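Munstead Workshop Tips: When the Arm Stops Short

Last updated February 20, 2019

Our small arm at the Brarnberg shop had a bad week. It was supposed to lower the gripper, close on a part and lift it. Instead it kept stopping above the board with a contact fault, and one time it pressed down hard enough to leave a mark before we hit the stop. These are the checks we use now.

Start with the work surface. A glossy varnished board throws back a lot of light, and a height sensor that works by light can read the glare as something solid.
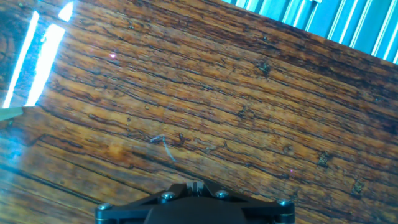
What should I do first when the arm faults near the table?
Press the stop button, wait for the arm to come to rest, and switch off its power before your hands go anywhere near the gripper. Clear the fault on the screen only after you have looked at the arm.

1. Check the cables. Follow each one from the base to the wrist by hand with the power off. A cable that catches on a joint adds drag, and the arm reads drag as a collision. Leave enough slack for the full reach. Ours was pulled tight at the wrist connector, and that caused 6 of the 14 faults in our log.

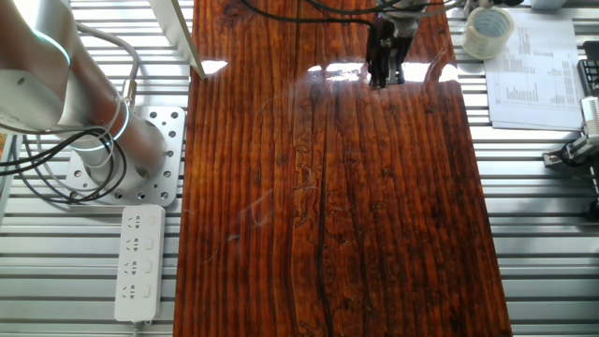 2. Reset the table height. If you add a board on top of the metal table, the old height is wrong. Measure the board at both ends and enter the higher number. We had skipped this after swapping boards in May, which explains the mark.

3. Slow down for the first run. Set the speed to the lowest step and keep a hand on the stop button. Plywood boxes and open shelves need extra care, as the fingers can clear the front edge and still hit the panel above.
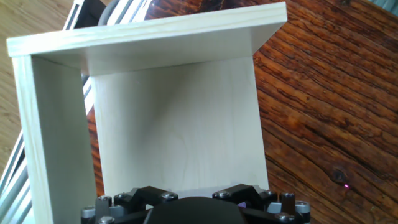

Run the move twice with nothing to pick up, then once with the part. If it faults again at the same spot, write down the joint number and call your supplier. Ballusov sent us a new wrist cable, and we have had 2 faults in some 800 cycles since then.

4. Keep outlets within reach. Don't run a power strip under the arm's path, and switch it off at the end of the day. 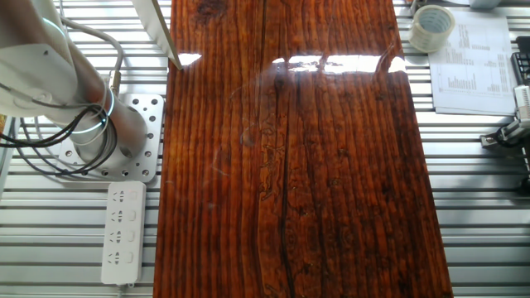
Arm, board and power strip on the slotted table.

For sticky varnish or loose chips on the board, see the Barajas wood care page.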